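작업 노트: 반납 도서 재배가 자동화, 현장 시험
2018년 3월 3일 (토) 휴관일 작업
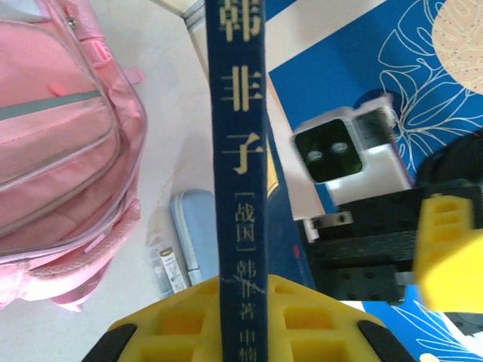
노란 손가락으로 세워 잡은 『韩非子』. 남색 표지, 책등 금색 글자.

토요일이라 이용자 없음. Seronitz 분관 2층 열람실 한쪽에서 진행. 지난번 노트에서 넘어온 과제는 세 가지였다. 책등을 위로 세운 채 옮기기, 한자 책등 읽기, 그리고 야간조 업무표를 어떻게 고칠지. 앞의 둘은 오늘 손을 댔고 마지막 것은 이야기만 했다.

1. 잡기

오늘 돌린 책은 모두 112권. 반납함에서 나온 그대로 섞어서 썼다. 크기별로 미리 골라 놓으면 결과가 좋게 나오는 건 이미 아는 일이라 이번에는 그렇게 하지 않았다.

놓치거나 다시 잡은 경우가 13권. 대부분 얇은 문고본이고, 표지가 말린 잡지 합본이 조금 섞여 있다. 하드커버는 거의 문제가 없었다. 손가락 면이 격자로 파여 있어서 책이 닿으면 면이 조금 눌리는데, 천으로 싼 표지에서는 이게 잘 맞는다. 코팅된 종이 표지는 아직 미끄러진다. 잡는 힘을 올리면 해결되지만 그러면 얇은 책이 휜다. 힘 설정을 책 두께에 따라 두 단계로 나누는 쪽으로 가기로 함. 두께는 잡기 직전에 손가락 벌어진 폭으로 얻으면 된다.

책등에 이미 금이 간 책이 꽤 있다. 사진의 책도 책등 아래쪽 글자 근처에 가로로 옅은 금이 있다. 이런 책은 잡기 전에 상태를 기록해 두어야 나중에 기계 탓인지 원래 그랬는지 따질 일이 없다. 보수 담당 쪽에서 먼저 요구한 사항이기도 하다. 다음 시험부터 잡기 전후로 한 장씩 저장한다. 저장 공간은 충분함.

2. 책등 읽기

Wisov 소프트웨어의 글자 인식은 한글과 로마자는 쓸 만하다. 간체자는 들쭉날쭉하다. 중국 고전 서가의 책은 제목이 세로로 찍혀 있는 경우가 많은데, 지금 설정은 가로쓰기를 먼저 시도하고 안 되면 돌려서 다시 읽는다. 돌려서 읽을 때 글자를 한 자씩 떼어 놓고 보지 못하고 옆으로 누운 한 줄로 본다. 세로쓰기 모드를 따로 켜야 한다. 설정 파일에 항목은 있는데 설명서에는 빠져 있었다. 찾는 데 오전을 다 썼다.

또 하나. 제목 아래에 저자 표기가 작게 들어가면 둘을 붙여서 하나의 제목으로 넘긴다. 이 책이라면 "韩非子"와 "[战国] 韩非 著"가 한 덩어리가 된다. 목록 검색에서 당연히 안 걸린다. 대괄호가 나오면 거기서 끊는 규칙을 임시로 넣었고, 임시라고 주석도 달아 두었다. 제대로 하려면 글자 크기로 나누어야 한다.

금박 글자는 조명에 따라 달라진다. 천장등을 다 켜면 번쩍여서 획이 날아가고, 창가 쪽 줄만 켜면 오히려 잘 읽는다. 야간에는 창에서 들어오는 빛이 없으니 밤에 다시 확인할 것.

결국 청구기호 라벨을 읽는 게 먼저고 책등 제목은 라벨이 떨어졌을 때의 보조 수단이다. 그런데 라벨이 떨어진 책이 중국 서가에 특히 많다. 낡은 천 표지에 풀이 잘 안 붙는다고 한다. 그래서 이 부분을 건너뛸 수가 없다.

3. 일하는 사람 쪽 변화

적어 두어야 할 것은 사실 이쪽이다. 오후에 야간 배가조와 한 시간 정도 이야기했다. 들은 순서대로 적는다.

- 지금 업무표에서 야간조는 반납 도서 분류, 카트 싣기, 배가를 모두 한다. 시스템이 들어오면 분류와 카트 싣기가 빠지고 배가와 오류 처리가 남는다.
- 오류 처리가 업무표에 한 줄로 적혀 있는데 실제로는 그렇지 않다. 기계가 못 읽은 책은 보통 사람이 봐도 까다로운 책이다. 라벨 없음, 판본 불명, 부록만 따로 들어온 경우. 쉬운 책은 기계로 가고 어려운 책만 사람에게 모이니 한 권에 드는 시간은 늘어난다. 처리 권수로만 실적을 잡으면 숫자가 나빠 보일 것이라는 지적이 있었다. 맞는 말이다.
- 허리와 손목 부담이 줄어드는 것은 다들 반긴다. 반납함 바닥에서 책을 꺼내는 동작이 제일 힘들다고 한다. 그런데 현재 계획으로는 반납함에서 꺼내 공급대에 올리는 일은 계속 사람이 한다. 제일 힘든 동작이 그대로 남는 셈이다. 반납함 바닥을 높이는 방안을 Marulanda에 문의하기로 함. 로봇과 상관없이 먼저 할 수 있는 일이다.
- 책을 손으로 분류하면서 파손이나 메모, 끼워 둔 영수증 같은 것을 발견해 왔다. 이 확인이 어디로 가는지 물었다. 답을 못 했다. 잡기 전후 사진으로 겉은 볼 수 있어도 안쪽은 못 본다. 배가할 때 한 번 펼쳐 보는 절차를 넣자는 의견과, 그러면 시간이 줄지 않는다는 의견이 있었다. 결론 없음.
- 인원 이야기. 줄이는지 아닌지를 우리에게 묻는데 우리가 답할 사안이 아니다. 다만 시험 결과가 그 판단에 쓰일 것은 모두 알고 있으니, 결과지를 배가조에도 똑같이 돌리기로 약속했다. 이건 꼭 지킬 것.

지난 11월 Trirnen 분관에서 비슷한 장비를 들였을 때는 설명회를 설치가 끝난 뒤에 했다. 그쪽 직원에게 들으니 처음 몇 주는 공급대에 책을 올려놓기만 하고 멈춤 신호가 떠도 손대지 않았다고 한다. 만져도 되는지 몰랐던 것이다. 여기서는 정지와 재시작 방법을 설치 전에 교육한다. 정지 단추는 누가 눌러도 되고 사유서를 쓰지 않는다. 이 문장을 안내문 맨 앞에 넣기로 했다.

4. 속도

하룻밤 목표가 200권인데 오늘 속도로는 빠듯하다. 잡는 동작보다 읽는 데서 시간이 걸린다. 읽기에 실패하면 최대 5회까지 다시 시도하게 되어 있는데, 두 번 안에 못 읽은 책은 그 뒤에도 거의 못 읽었다. 2회로 줄이고 바로 오류 칸으로 보내면 여유가 생긴다. 다만 그만큼 사람 쪽으로 넘어가는 책이 늘 수 있다. 3항의 첫 부분과 맞물린 문제라서 배가조에 먼저 물어보고 바꾼다.

5. 할 일

두께별 힘 설정 두 단계로 분리
세로쓰기 모드 기본값 변경, 설명서에 추가
제목과 저자 분리를 글자 크기 기준으로
야간 조명에서 금박 책등 재시험
오류 칸 위치: 지금은 너무 낮다. 허리 높이로
실적 항목에 오류 처리 시간을 따로 잡는 안, 초안만이라도
Marulanda에 반납함 바닥 건 문의
안내문 초안을 배가조에 먼저 보여 줄 것

추가: 검은 고무 패드 왼쪽 것 닳았는지 점검. 예비품은 서랍 둘째 칸에 있고, 쓰면 재고표에 적을 것.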